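Trucos para que las camisetas con número aguanten más de una temporada
Última actualización: 13 de febrero de 2022

En mi casa se lavan camisetas de baloncesto casi más que sábanas, y de tanto estropearlas he acabado aprendiendo un par de cosas. La primera que destrocé era del equipo de mi hijo, el Duldale, y la metí con unas toallas nuevas y el programa largo. Salió con el número cuarteado como barro seco, ¡y faltaban meses para que acabara la liga!

Lo primero, no dejarla hecha una bola en la bolsa de deporte. Si no puedo lavarla enseguida la cuelgo en el respaldo de una silla, que no queda muy bonito pero evita ese olor que luego no se va ni con tres lavados (el tejido técnico lo agarra de una manera increíble).

Antes de lavar le doy la vuelta, siempre, con el número hacia dentro. Las cremalleras y los corchetes de otras prendas son los que más rascan, así que pantalones vaqueros fuera y sujetadores en su bolsita. Y las rojas, solas o con otras rojas las primeras veces. Para saber si una destiñe mojo una esquina por dentro, la aprieto con un trapo blanco y miro si deja marca. Los ribetes blancos son muy traicioneros: si se ponen rosas, mala solución tienen.

El programa, corto y hasta 30 grados, con centrifugado suave. Detergente líquido, poco, y nada de suavizante. Mi vecina Adwoa Akpalu me insistió con el vinagre blanco y al final le hice caso: dos cucharadas en el cajetín del suavizante y se acabó el olor a vestuario.
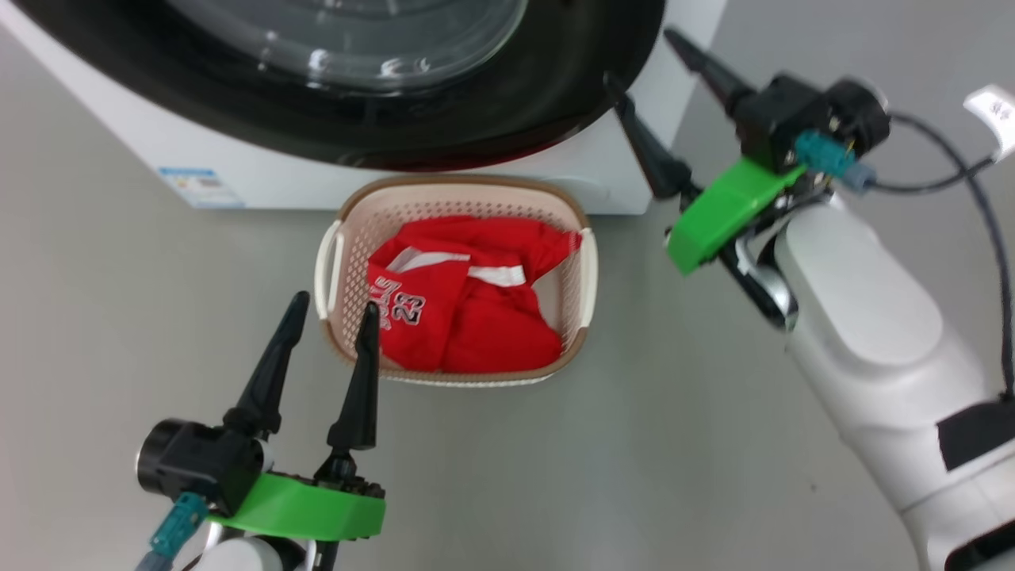
Otra cosa que me ha cambiado la vida es la cesta con agujeros. Antes tenía un cubo cerrado y aquello era un invernadero – abrías la tapa en abril y te echaba para atrás. Con los lados perforados la ropa respira, y si además tiene asas la llevas de la lavadora al tendedero sin ir perdiendo calcetines por el pasillo. La dejo en el suelo, pegada a la puerta, y saco la ropa directamente encima.

Para secar, a la sombra y del revés, en percha ancha si la hay. Secadora, jamás. Y plancha tampoco, salvo que esté arrugadísima, y entonces templada, por dentro y con un paño fino en medio – sin pasar por encima del número ni de las letras.

Si una esquina del número ya se ha levantado, no tires de ella. A mí me ha funcionado taparla con papel de horno y apretar un momentito con la plancha sin vapor, aunque conviene probar antes con una camiseta vieja. La del Duldale no la salvé ni así, ahora es pijama.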